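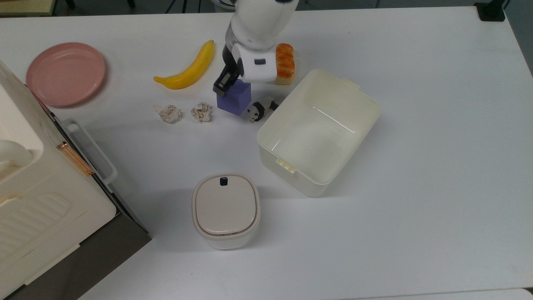 A Tabletop Arm You Can Rent by the Month

June
By the Soltside staff

Galtetti sells its sorting kit as a service. You pay 400 dollars a month, and the company sends an arm, a two-finger gripper and the Jirnance software that runs them. Setup took us 60 minutes, most of it spent on cables.

The first job in the manual is tidying. You put small things on a table, set out an open bin, and tell the software what belongs inside. A block with flat sides is a good place to start. Soft or crumpled items ask more of the fingers, and the manual saves them for the second chapter. 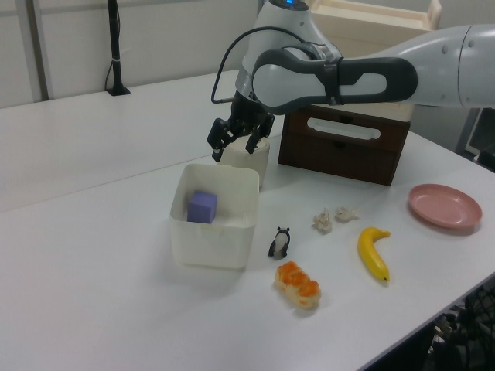
The gripper over a cream-colored cup, with the purple cube in the bin.

Jirnance keeps its menus short. You can save 100 tasks on the basic plan and 200 on the next one up - more than a small shop is likely to need. Changing a task means going back to the first screen each time, and we got tired of that quickly.

Wegener offers a similar plan at a lower price, but you supply your own gripper. For a shop with no robot staff, the Galtetti kit is the easier choice. Support answers by email only.

Contact Soltside | Copyright Soltside, all rights reserved | Back to top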